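The Pot on the Table

My mother-in-law bought the table for $800 from a man in Tondlow who was moving to a boat. She told everyone the price, and then she covered it in white so that you couldn't see any of it except a strip of pale wood along the side. I'd been married into the family for a month when I asked her why, and she looked at me as if I'd asked why she kept the roof on.

"It's a good table," she said. "You want people to touch it?"

So that was So-ying Chang, and that was the table, and for seven years I ate around it very carefully. Then she moved in with her sister and the table came to us, cover and all, in the back of Beverley Furnival's van. Beverley lives across the hall and will move anything for anybody as long as she gets to give her opinion of it on the stairs. Her opinion was that the table was ugly and the rug was worse, and that the only thing in the whole load worth having was the pot.

I hadn't noticed any pot. It was riding up front on Beverley's dashboard, wedged in with her gloves.

"It was in the drawer," she said. "It's in three bits, look, or it looks like it's in three bits. Rings. I thought it was a toy."

It went on the table because my hands were full and that was where I put everything. I meant to move it. You know how that goes! By April it was simply where the pot lived, and my husband had started dropping things in it, and so had his cousin Oi-ling, who was staying with us while her building got its new pipes. Keys, a battery, the little wrench from the Koubek bookcase. And the pink thing, of course. I say the pink thing because that's what all of us called it. It had come out of the same drawer, and not one of us knew what it was for.

Beverley said it was for feet. Oi-ling said it was for radishes. My husband said he had a clear memory of being chased with it, which I didn't believe, and which he then told again at dinner with a dog added.

What I can tell you is that I could not leave it alone. I'd be on the phone to the Hetetti people about our bill — a hundred and ninety-six dollars, for a month when we were hardly home — and I'd find I was standing at the table with the thing in my fingers, putting it in and taking it out, in and out, while a woman read me the terms and conditions.
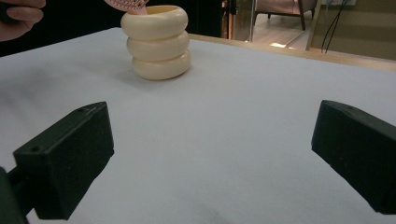
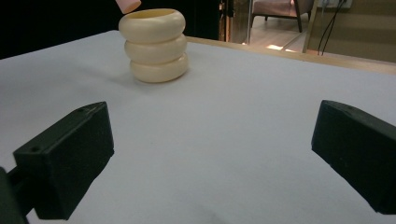

So-ying came to visit on the 151 bus, wearing her green coat, with a melon. She wouldn't be picked up, she never would, and she wouldn't sit down either until she'd been all the way around the apartment to see what we'd done wrong. I had cleaned for two days. I'd emptied the pot of its keys and junk and ironed things I'd never ironed in my life. She touched the curtains, she sighed at the rug (her own rug!), and then she got to the table and stopped. I thought, well, it's the cover, she's seen the wrinkles. But she was looking at the pot, those three fat cream rings sitting one on top of another with the light along the tops of them, and she had her hand up by her collar.

"Where did you get that?" she said.

"It was in your drawer."

"Which drawer?"

I didn't know which drawer. I called across the hall to Beverley, who'd been listening anyway, and she came in with a dish towel over her shoulder and said it was the bottom one, the one that stuck.

"I never had a bottom one," said So-ying. "That one didn't open."

"It opened for me," said Beverley.

My mother-in-law sat down then. She pulled the pot toward her across the white and tipped it and looked inside, the way you'd look down a well, and she took out the pink thing and laid it on her palm. I waited for her to tell us. I had a bet with Oi-ling riding on it, and I'd also been rude about it on the phone to my own mother, so I was prepared to feel bad in a number of directions.

"Hsiu-ying Leung," she said at last. "She borrowed this from me and I said she never gave it back. I said it to her face, at a wedding. We were sitting at the same table and I made them move me."

"When was that?" I asked.

"Your husband was in diapers."

Beverley did something with the dish towel. From the kitchen I could hear Oi-ling being very quiet with the melon.

"You could call her," I said. "If you've got a number."

"And say what? That the drawer stuck?"

"Well — yes."

She thought that was very funny. She laughed until she had to use Beverley's towel, and then she ate two slices of melon, told me it wasn't ripe, and asked if we had a long-distance plan. I said we did, and that we paid Hetetti a hundred and ninety-six dollars for it, so she might as well talk all afternoon.

She took the phone into the bedroom and closed the door. We sat there, the three of us, not even pretending to do anything else. For a long time there was just her voice, low and formal. Then it went up, and I looked at Beverley, and Beverley looked at the ceiling, and it went up some more, and I got out of my chair with some idea of going in there.

"Leave her," said Oi-ling. "That's the wedding. They've got to go through the wedding."

It was dark when she came out. She gave me back the phone, which was hot, and put on her coat and did up all the buttons.

"She says it was hers in the first place," said So-ying. "Put it in a bag for me. The pot too."

I got her a bag. And it was only when the bus had gone that I realized I still hadn't asked her what it was.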